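Lists > Florkimero > Dyeing at home > Messages

Re: Onion skins, the color goes away

Last updated: March, 18:40

Dear Nusrat, dear all,

On the weight of skins, Nusrat Talpur wrote:

> I used 60 grams of dry yellow onion skins for 100 grams of
> cotton, and I simmered it for one hour. It came out a good
> orange. After 2 washes it was almost beige. Graciela says
> I should use more skins. Is she right?

I do not think more skins will help you very much. For cotton the preparation is more important. Wool takes the color easily, but cotton needs a good scouring first, and I mean a long one, with washing soda, until the water stays clear. New cotton from the shop often has a finish on it that you can not see. My first pieces were full of spots for this reason.

After the scouring I do a tannin bath (I use oak gall, Oriana Palma uses black tea and is happy with it), and then alum. I leave the cotton in the alum overnight. Then it goes in the dye pot, and I let it cool there until the next morning - do not take it out when it is still hot.

Which soap did you wash with? If it was the ordinary powder for white laundry, it is too strong. Kenji Mbeki lost a whole set of napkins like this in the Landen workshop, and he had prepared them very well.

I would also not throw away the beige piece. You can put it for some minutes in a weak iron bath and get an olive gray. Please test a corner before.
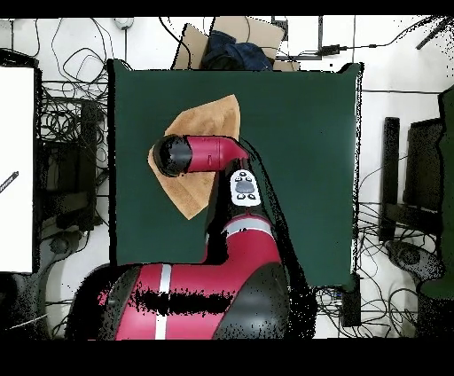
Category: Plain browns and tans

A light brown cloth looks warmer on dark green than it does on white, so please tell us what was under your cotton when you judged the color. I compare mine by the window before noon, always on the same gray towel.

Greetings,
Nélida Ulloa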